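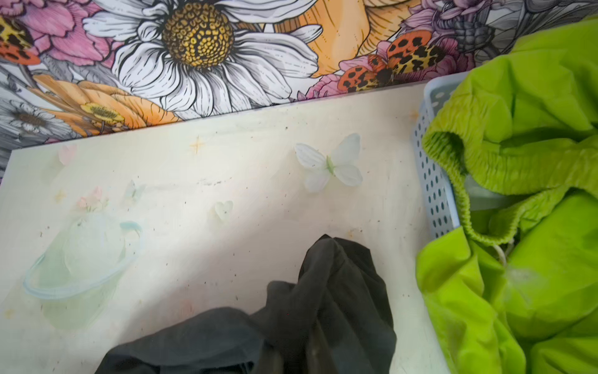
White daisy and pink flowers on the illustrated wall panel.

Support > Ebooks > Notes and links > Follska, annotated edition

Wednesday, January 14, 2026
By Intan Pasaribu

Subject: Endnotes jump to the wrong place in Follska
Status: Fixed, new file is up
Opened by: Gwendolyn Mercado

Original report

Hi! I'm reading the annotated Follska in the Monine app and loving it, but the notes go strange near the end. Tapping a note number in the last chapter takes me to a note for a totally different line. I tapped the one on the ferry song and landed on a paragraph about the bishop's will. Up to that point every note worked. I also have the paperback and the notes in it are right. App is up to date, I deleted the book and downloaded it again, same thing.
-- Gwendolyn

Reply, Intan

Gwendolyn, thank you, this is a wonderful report. Knowing the paperback is right saves me a whole morning. Could you tell me the first note number that goes wrong? And does the "back to text" link return you to the sentence you came from?

Reply, Gwendolyn

Went through them with a cup of tea. Note 800 is the first bad one. 799 is fine. The back link takes me to the wrong sentence too, but always the sentence just before. By the way, the note on the translator's second draft is fantastic, I had no idea the sister wrote half of the letters.

Log, Intan

Same result on my end with the store copy, both on my phone and in the desktop reader. So it isn't her download, and it isn't the app. There are 839 notes in this edition and everything from 800 to the end is off by one. Tap 800, get the text of 801. Tap 801, get 802. The last one goes nowhere at all.

Checked the typeset file from Vedetti. Notes are correct there, in order, none missing. So we lose one somewhere between their file and ours.

Log, Intan

Ran the conversion again in Obi with the full report turned on (it's long, but what a lovely thing to have). One warning I had skipped back in December: "empty anchor merged." It points to a spot in the last chapter where two note numbers sit side by side after the same word, 799 and 800, with no space or comma between them. Obi read the pair as one link and kept the first. Every note after that slid up a place.

Tried:
- Adding a comma between the two numbers. Works, but the print edition has no comma and Tomoyo would rather they match.
- Adding a thin space. Works in Monine. In the desktop reader the second number drops to a new line at large text sizes. Ugly.
- Turning off "merge empty anchors" in Obi before converting. Works everywhere I looked, at every text size!

Going with the third.

Reply, Tomoyo Sugiyama (notes editor)

Intan, great catch. The side-by-side numbers are on purpose. 799 is the author's own note from the first edition and 800 is ours, arguing with her a little. I'd hate for readers to lose either one, it's my favorite quarrel in the book. There's another pair like it in the preface, could you check that too?

Log, Intan

Checked the preface. Those notes use asterisks and a separate list, so Obi never tried to merge them. All good. I then tapped every link from 780 on, there and back. All 60 land where they should. I got distracted reading the notes on the harbor fire and have no regrets.

Marcus Doucet, who does our store uploads, has put the new file up. The paperback doesn't change, so the 2000 copies already printed are fine as they are.

For anyone who already owns the ebook:
1. In Monine, open the book's page and choose "Update edition."
2. Your highlights stay put. Bookmarks inside the notes section may land one note early -- move those by hand.
3. If there's no update button, sign out and back in.

Reply, Gwendolyn

Updated and it works! The ferry song note is a beauty, and I've now read the argument in 799 and 800 twice. My highlights are all there. One bookmark was a note early, easy to move.

Log, Intan

Closing this one. Dexter Galang is adding the merge setting to our conversion checklist, and I've asked him to look at the other annotated titles for numbers that sit side by side. If you spot a stray note in any of them, send me the note number and the app you're reading in.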